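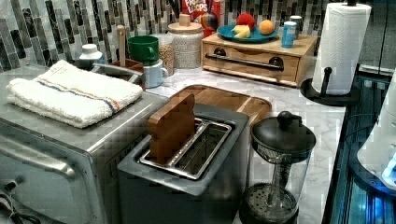 What two weeks of toast taught me about robot learning

Print this post | E-mail this post

I promised a few of you I'd write up the toaster work before the end of May, so I'm sitting down with a big mug of tea and making good on it (mostly good, because I still owe you the drawer results and those will have to wait).

The question Naima Ramadan and I started with was a small one. If you teach a robot policy from demonstrations, should you spend your time on many demonstrations of one kitchen layout, or on fewer demonstrations with everything moved a little each time? Our group at Nurkenley had always done the first. It's so much more pleasant! You get into a rhythm, your hands know where the toaster is, and before you know it the afternoon is gone and you have a lovely tidy pile of data.

So we trained two policies on the same task, which is to take hold of the wooden bread slice standing in the slot, lift it clear and lay it on the cutting board. The first policy got the tidy data. For the second, we shifted the toaster and the French press between demonstrations, and turned the cutting board now and then. Both used the same model, which we call Vanari, and the same training settings.

With everything in its usual place, I couldn't have told you which was which. Then we slid the toaster over by the width of a hand — and the tidy policy went right on reaching for the old spot. We gave each one 19 tries at the new position. The tidy policy finished 4. The shuffled one finished all but 3, and two of those were near misses where the slice caught on the guide rails on its way up.

I had expected a gap, but a much smaller one, and I spent a whole evening looking for the bug. Naima reran everything from scratch with a fresh seed and got the same picture, bless her.

One caution before you run off and reshuffle your own counters. We only moved things sideways, and we never touched the lighting, so I can't say much about a different kitchen altogether. The rails also deserve a post of their own, as a straight pull needs more wrist control than I ever gave my breakfast credit for.

Next up is the drawer, with that long black handle.

Print this post | E-mail this post

Comments

nernatis wrote:
Did you keep the total number of demonstrations equal, or the total hours? Shuffling must eat up a lot of time.

Author reply:
Equal hours! So the shuffled set was the smaller one.

Abdel Rahman wrote:
Would love to see it with a mug in the way of the board.

marblecounter wrote:
We saw the same kind of thing with cups. Please do post the drawer numbers, even if they're ugly.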